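Minutes of the Packing and Workroom Meeting

4/20/26 | Minutes taken by Halyna Pylypenko
4 shares | 0 comments

Present: Ustyna Kovalchuk (chair), Halyna Pylypenko (minutes), Zlata Nazarenko, Apolinar Quintero.
Apologies: Daryna Hordiienko.

1. Minutes of the previous meeting
The minutes were accepted with one correction. Under item 3, "Stinden" should read "Derkach". Ms Kovalchuk signed the corrected copy.

2. Matters arising
The Likau delivery note has been found and filed. The question of the second key to the store cupboard remains open and was carried forward.

3. Boxes for bottled goods
Mr Quintero reported on the choice of box for the Tokik order. The order stands at 195 bottles, to be sent in 14 consignments. He had obtained samples from Stinden and from Derkach and considered both acceptable in quality. The Derkach box is slightly cheaper but arrives flat and must be taped at the base.

Ms Nazarenko asked that bottles be placed upright with the cap uppermost in every case. She noted that a box in which the bottle stands a little above the rim cannot be closed flat, and that the height of the bottle with its cap on should be the measurement given to the supplier. The meeting agreed. 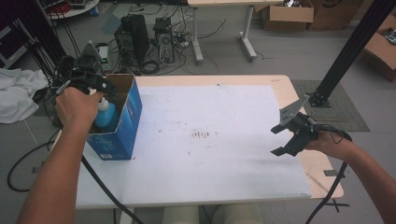 Photograph: Packing and Workroom file. The blue box at the left end of the table, with the light blue bottle inside.

It was further agreed that printed boxes already in stock may be used for internal transfers, provided that any old address label is covered or removed. New boxes are to be kept for goods leaving the building.

ACTION: Mr Quintero to send the measurements to both suppliers and to request revised prices.

4. Covering of the work table
Ms Kovalchuk drew attention to the state of the paper on the white-topped table, which has dark smudges and streaks near the middle. She asked that the sheet be replaced before any goods for customers are laid on it. Ms Nazarenko observed that the paper is a sensible protection for the table top and should continue in use, but that it has been left to each person to decide when a fresh sheet is needed, with uneven results.

After discussion it was resolved that the sheet be changed at the start of each packing session. Used sheets without tape may go in the paper recycling.

ACTION: Ms Nazarenko to order 6 further rolls.

5. Floor and cables
The chair reported that the coiled cables on the floor behind the table make sweeping difficult. The meeting asked that they be gathered and tied, and that the computer towers be raised off the floor if a suitable shelf can be found. The black tape on the floor near the front corner of the table is to remain in place.

ACTION: Ms Hordiienko to be asked to obtain a price for shelving.

6. Any other business
Mr Quintero requested leave for the first part of June. This was granted, subject to cover being arranged for the Likau collection.

7. Next meeting
To be called by the chair once the revised box prices have been received.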